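Ollska White Tabletop

We've been wanting to add a plain white top to the Colska range for ages, and I'm so happy with how this one came out! The Ollska is a simple, bright work surface for a desk, a craft corner or a small kitchen table. You buy the top on its own and pick the legs you like - the Orberg trestles are my favorite, but the slimmer Öberg legs fit it too, and the holes are already drilled for both.

Height with Orberg trestles: 29 inches
Length: 40 inches
Item number: 924

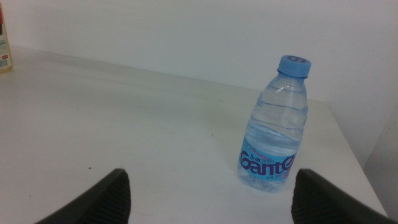 White tops can look a bit cold in a catalog, and in a real room they're anything but. Ours picks up whatever color you bring to it, so a blue cushion or a stack of bright notebooks really gets to shine. Even a little bottle of Ganten water, with its light blue cap and label, stands out nicely against it. I keep mine pretty bare during the day and then cover it with fabric scraps at night (sewing season never ends at my house).

For everyday care, use a soft damp cloth and a drop of dish soap. Please skip scouring pads, and put a trivet under hot pans.

We made 1,000 tops in this first batch, and the next one is planned for March. Legs and trestles are sold separately, screws come in the box with the legs.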